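Selling Sheep and Goats Through Me: Your Questions

I buy and place sheep and goats on order out of Jasilberg, mostly for small farms that don't have enough animals to fill a trailer by themselves. I get the same questions on the phone over and over (which is fine, I like the phone!), but lambing season leaves me with a voice like a rusty gate, so I finally typed up the answers.

Are you an auction?

No. The auction is Prindis Yards, out past the grain elevator, and I buy and sell there like anybody else. I'm an order buyer. A farmer or a packer tells me what they want, I go find it, and I get paid a commission per head. If you'd like your animals to go through the ring, I can haul them in and stand there while they sell, or you can take them yourself and skip me altogether. No hard feelings, I'll probably see you at the lunch counter.

How few animals will you take?

My minimum for a farm pickup is 5 head. If you bring them to my pens you can bring one, and people do. I had a lady bring a single wether in the back of a minivan with the seats folded down, and he walked out looking like he'd enjoyed the ride.

How full is a load?

My regular long-haul load is 184 feeder lambs, on a truck from Rodrigues Livestock Hauling. Heavier lambs or ewes mean fewer on the truck, and in hot weather I cut the number down again and we leave before sunup. I'd much rather explain a light load to a buyer than a dead lamb.

What do I need to have ready?

Scrapie tags in every animal that needs one, and your flock ID written down someplace you can find it. If they're crossing a state line there's going to be a vet certificate too, and the rules depend on where they're headed, so call me before you call the vet. Keep them off wet pasture the night before if you can. Water is fine, please give them water.

Do you weigh them or guess?

I weigh them! The scale is in the alley by the loading chute, and you're welcome to stand there and read it with me. For goats I sometimes buy by the head, especially bucks and older does, but I'll tell you which way I'm doing it before anything comes off your trailer. The scale tops out at 2,000 pounds, so a big bunch goes over it in drafts and we add up the tickets at the end.

What's shrink, and why does my check look small?

Shrink is the weight an animal loses between your pasture and the scale, mainly from an empty gut and a bit of water. A long ride with a lot of waiting makes it worse. If I weigh at your place, we agree on a percentage to take off. If I weigh at mine, they've already done their shrinking on the road and I don't take off a thing. Ask me which one your price is based on. Ask every buyer that, not just me.

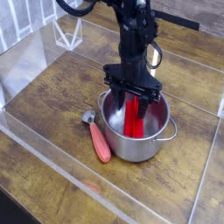 Steel pot on the tabletop, with a bit of red standing up inside.

When do I get paid?

Same day, by check, if I bought them outright. If I sold them for you on commission, you get paid when the buyer's money clears, and I'll call you if that's dragging. The ticket stapled to your check shows head count, weight, price, and my commission on its own line. If something looks off, call me that evening while I still remember which pen was whose.

When is the best time to sell?

I wish I knew, I'd be retired. Prices around here often firm up ahead of the spring holidays and get soft once everybody's lambs come off grass together. June can go either way. What I can tell you is that an even bunch, close in size and in decent flesh, gets more attention than a mixed one in any month.

Can you find me breeding stock?

Sometimes, yes. I keep a notebook of who wants what, and when a nice set of young ewes comes along I go down the list. I won't sell you a cull as a breeder, and if I don't know why an animal was sold I'll say so. Keep anything new away from your own flock for a while, whoever you got it from.

Do you ship hogs or cattle?

Cattle, no. I know just enough about cattle to lose money. Hogs I'll do in small numbers if there's room, in a separate compartment. For show stock, try Gakosport, they have the fancy trailer with the fans and they're nicer at six in the morning than I am.

Where do I unload?

Come in the north gate and swing wide, the ditch has eaten better drivers than you. There are 700 feet of gravel lane before the chute, so don't unload at the first pens you see (those are my neighbor's). I'm there from 6 a.m. until noon. After noon, call first, and please shut the gate behind you.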